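This site uses cookies to remember your reading position. Accept | Settings

Unit 7. Small-volume liquids: sorting, labeling and bench layout
Course handout, Materials Handling I
Instructor: Nermina Karagiannis. Lab sections: Henryk Ostrowski, Pao-chu Chu

7.1 Scope

This unit covers liquids held in small dropper-style bottles: stains, indicators, tinting concentrates and similar stock. Bulk containers are covered in Unit 9. Read the section on closures in the Aguirre manual before the lab. The section on pumps can be skipped.

7.2 Identification

A bottle is identified by its label. Cap color and liquid color are secondary marks and may be used for a first sort only. Two liquids of different composition can look the same in a small bottle, and the same liquid can look lighter or darker depending on fill level and background. Dark brown and dark red contents are the usual source of error. Hold the bottle against a white card under the bench lamp before recording a color.

Cap color has no fixed meaning between suppliers. In the Jillar sets a colored cap marks the product family. In the Hamix sets it marks the production batch. Do not carry a cap convention from one set over to the other, and do not swap caps during cleaning.

7.3 First sort

Bring all bottles out onto the table before assigning any of them a position. Stand them upright with enough space between them to lift one without touching its neighbor. Tall bottles go to the back. Pull any bottle with an unreadable label and set it on the tray marked HOLD.
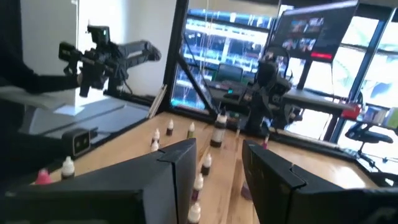

Sort by cap first, then by label within each cap group. Students who begin with the labels tend to handle each bottle twice. Record the group letter on the sheet at this stage and leave the position number blank until the second pass.

7.4 Second pass

Within a group, order the bottles by catalog number, lowest at the left. Check the closure by turning the cap gently clockwise. A cap that turns more than a quarter turn was not closed and must be noted in column 2 of the sheet. Wipe the shoulder of the bottle with a dry cloth. Do not use solvent near a paper label.

7.5 Rack assignment

The Ernumis rack has 26 positions, lettered A to Z. Positions Y and Z stay free for returns. Opened bottles are stored with the label facing out and the opening month written on the label in pencil, e.g. "October".

7.6 Common faults

Bottle returned by color alone (most frequent).
Cap exchanged between two bottles.
Label turned to the wall.
Volume entered in liters; the sheet takes milliliters. 1 liter = 1000 milliliters.

7.7 Before the next session

Complete the sorting sheet and hand it to Purificación Salcedo in the stockroom. Sheets without a group letter will be returned unmarked. Bring the card from 7.2.

Last updated: October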